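Retirement gift for our choir leader - engraved box or something else?

kenia_alto
May 23, 2026
Hello all! Our choir leader Parvaneh Zarei steps down in November and I've been put in charge of the present, which I'm thrilled about. My heart is set on the Bullano keepsake box, the walnut one with the engraved plate on the lid.

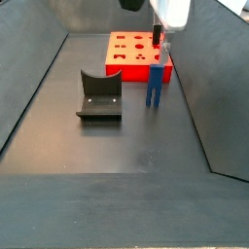

The plate takes four lines, so I'm thinking her name, the choir's name, the years she led us and a line from the first piece she taught us. We've collected over 300 pounds, so there's room for a good one. Has anyone ordered from them? How deep is the engraving?

tenor_in_nodton
Yes, two years ago for my dad's 70th and I still love it! The lettering is crisp and the hinges are lovely. Go for the plain script though, the fancy one is hard to read on brass.

Mossop
I'll be the grump. Boxes end up in a cupboard. We gave our old head teacher an Amini fountain pen with her initials on the cap and she writes with it every day - I've had letters to prove it.

kenia_alto
Oh, a pen is a nice thought! But she writes everything in pencil, scores included, and I'd like us all to sign something that goes inside.

Mossop
Then get a nice book and sign that. You don't need a box round it.

tenor_in_nodton
Can't agree, Mossop. Dad's sits on the piano with all his cards in it and he gets it out for every visitor. A box is only dull if you hand it over empty!

quaverfan
Could you do both? Small box, and a card from each singer cut to fit. We did that for our accompanist and she read them all out at the party, took ages, wonderful evening. Do check the inside measurements first, ours were a touch too wide and I was up till midnight with the scissors.

kenia_alto
Love this!! Cards it is. Still stuck on script or capitals for the plate.

Mossop
Capitals. And get someone else to read the spelling before you send it off - ours came back with 364 on it when it should have been 346, and that was our own typing.

tenor_in_nodton
Script!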